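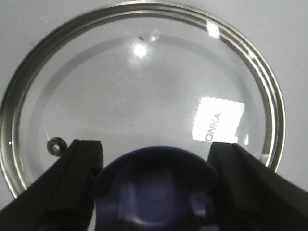 Misto (also Brirkulska misto, "lid pot") is a slow vegetable stew from the hill town of Brirkulska, made with root vegetables, onion and a little stock, cooked covered over low heat. Eaten mostly in the cold months. Served as a main dish at home, as a side in restaurants.

Name and origin
Origin unclear. Oldest written recipe is in a parish household book, 127 pages, kept at Hokudmont. Calls for turnip, parsnip, barley. No carrot – that came later, with the railroad and cheaper produce. The word misto probably just means "mixed" in the local dialect, though a link to an older word for steam has been sugested.

Preparation
Roots are peeled and cut small, about the size of a fingertip. Onion goes in first with butter, then the roots, then stock to barely cover. Lid on. Traditional cooks don't lift it until the end, and don't stir. Cooking time depends on the cut, usually under an hour.
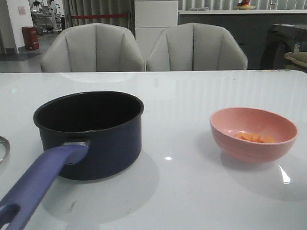

Salt is added late. Some households finish with vinegar, others with sour cream. Sweet potato turns up in newer versions and gives a softer, sweeter stew. Barley now mostly left out, except in Hokudmont, where the dish is thicker and gets sliced cold the next day.

Variants
Zürcher misto – with cheese and white wine, named after a family inn, not the city. Black misto – with beets and rye crusts. Fasting misto – water for stock, oil for butter, eaten in December.

The lid question
Whether to keep the pot closed is the main point of dispute. Older cooks say lifting the lid lets the flavor out. Later writers mostly point to water loss, wich matters more when there is only 200 ml of stock in the pot.

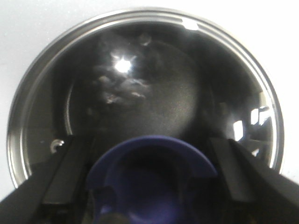
Ottavio Pagano disagreed with both sides, writing that a misto opened twice and stirred once tasted the same as one left alone, and that the real fault in most kitchens was heat set too high in the first seven minutes. His own recipe has the lid tilted for the last part of cooking, so the stock thickens.

Festival
Held yearly in Brirkulska on the market square. Nearly 256 portions served at the first one. Entry is free, bowls are not.

See also
Root vegetables; Stew; Hokudmont barley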